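Slow hands: the software behind a robot that pulls blocks from a tower

By the time the arm moves, most of the work is over. A tracked pose has been checked against the last one, a planner has thrown away the paths that would clip the tower or wrap a cable, and a controller has been told how hard it is allowed to push. Then the gripper travels a few centimetres and everyone in the room goes quiet anyway.

Vunilent is a small software company in the Studasstead industrial park, between a tile wholesaler and a place that rebuilds gearboxes. It doesn't make robots. It sells a control and planning package called Rao, which its customers use mainly for unpacking cartons and loading fixtures. For the past two years its engineers have also been using Rao to play a block-stacking game, on the grounds that the game punishes the same mistakes a customer's production line does, and does it for the price of a box of blocks.

The rules are the ones everybody learned at the kitchen table. Take a block out, put it somewhere else, don't knock anything over. For software this breaks into three problems: finding the block, deciding whether it will come, and getting hold of it without disturbing its neighbours.

Finding it is harder than it sounds. The blocks are pale and nearly identical, and the work surface is a lacquered slab that throws back every light in the ceiling. An early version of the pose estimator liked to fit blocks to reflections. The team could have covered the slab with matte cloth, and talked about it, but customers have shiny conveyors and shrink wrap, so the slab stayed. The current version fits whole layers at once and rejects any block that would have to sit below the table.

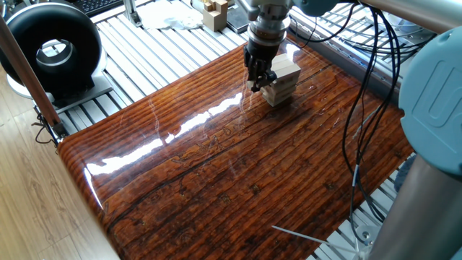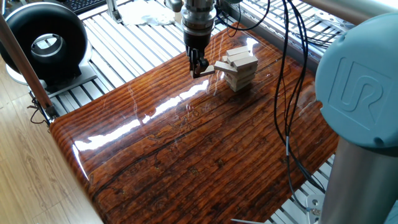
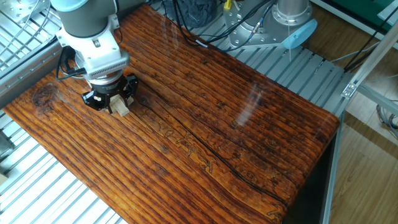

Deciding whether a block will come is a matter of touch. Rao asks for a small push and reads the force at the wrist 200 times a second. If the reading climbs faster than the model expects, the block is carrying weight and the arm backs off. If it stays flat, the planner commits. The threshold used to be a single number in a settings file. It is now worked out for each layer, from an estimate of how much of the tower sits above it, and that one change did more for the results than a whole winter of tuning the vision.

The grasp itself is where planning and control get in each other's way. A planner wants a clean path it can compute once. A controller wants permission to wander off that path as soon as it feels something. Vunilent's answer is to let the planner hand over a corridor, a few millimetres wide, with a stiffness attached to each direction. Inside the corridor the arm is soft sideways and firm along the line of the pull. If it touches the wall of the corridor it stops and asks for a new plan, which takes long enough for a visitor to think the thing has crashed.

In April the team ran a batch of 2000 attempted extractions, mostly overnight, in simulation. The success rate was 94 per cent. On the real slab it was lower, and the company won't give a figure until it has enough runs under the same conditions to mean something. The gap is put down to friction. Simulated blocks are all the same block. Real ones swell a little in humid weather, and corners round off with handling.

A good part of the effort has gone into tooling that no customer will see. Every attempt is logged with the camera views, the wrist forces and the plan, all on one clock, and can be scrubbed back and forth like a video. Before that existed, a fallen tower meant an afternoon of arguing over whether perception or control was at fault. The replay tool generally settles it in a few minutes. Late camera timestamps have been the culprit more often than either.

The first outside use of the corridor planner is at a cannery in Nindmont, where an arm draws cardboard dividers out of crates of empty jars. Dividers bind much as blocks do, and a jar that tips takes its neighbours with it. The site has been running the new planner on one line and the old one on the other, with the same staff looking after both. Operators there asked for one change, a light that shows when the arm is waiting for a new plan, so they know not to hit reset. It was added to Rao in the next release.

Work on two-arm play is under way, with one arm steadying the tower and the other drawing the block. The hard part so far has been scheduling, as each arm treats the other as an obstacle and both are inclined to wait.

September 2020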